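Category: Grants and Giving / School and Youth Programs / Progress Reports

Stuklow Robotics Club
Progress report to the Baumgartner Fund, 31st March

Dear friends at the Fund,

It is a pleasure to write to you again, and I'm glad to say there is a good deal more to tell than there was last time. When we sent our first report the club was mostly a sign-up sheet and a borrowed classroom. We now have 18 students coming regularly, two of them from the middle school across the road, and they have settled into a rhythm that has surprised even those of us who hoped for it.

You will remember that the plan was to spend the first half of the year working in simulation, before anybody laid hands on the real arm. Some of the parents were doubtful, and I'll admit I had my own worries that the students would get bored looking at screens. They haven't. The team chose the name Lomuleck for their project (there was a vote, and then a second vote, and I was asked to stay out of both), and Lomuleck has been their whole world since February. The task is the one set for the Prornden meet: pick a small part off a tray, lift it clear, and put it back down where it came from. It sounds simple enough when you read it out loud. The students will tell you otherwise, at length.

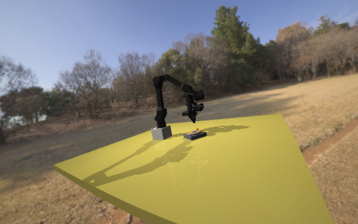 Student Work

The students built this practice setup themselves, with the arm on its gray block and the dark tray next to it holding the small orange piece. The bright yellow table was their choice too, and so was putting the whole thing outdoors with a field and trees behind it. The gripper is pointing down with a little air still left between the fingertips and the tray, and that little gap has been the subject of more conversation than anything else this term. Coming down too fast knocks the tray, and coming down too slowly uses up the time allowed for a run.

They keep a log of every attempt, and it stands at 1,157 simulated runs as of this week. I asked them to pick one stretch to share with you, and they picked their last set of 100, in which the piece was lifted and set back properly 82 times. Most of the misses came when the tray had been turned at an angle before the run started. One group is rewriting the part of the program that decides how far to turn the wrist, and the younger students are working out the test positions on graph paper — a job they asked for, I should say, and have been very strict about.

On the money side, we are inside the budget you approved. The largest purchase was the two secondhand computers, and after those came cables, a power strip and safety glasses, which together cost $119. The amount set aside for travel to Prornden hasn't been touched yet. We would like to move a small part of it into spare gripper fingers, if you are agreeable, and I will send a separate note with the prices.

We are behind on one thing. The bench for the real arm was supposed to be bolted down by now, and we are still waiting for the school to settle which room we can have for good. The students have taken this better than I have. In the meantime they are writing their safety rules and arguing happily over who gets to press the start button first.

Our next stretch of work is the turned tray, then a heavier piece, and after that the move to the real arm as soon as we have the room. You would be very welcome to visit on any club afternoon — the students would love to show you the log, and they will certainly make you try a run yourself.

With warm thanks from all of us,
The club advisor, Stuklow Robotics Club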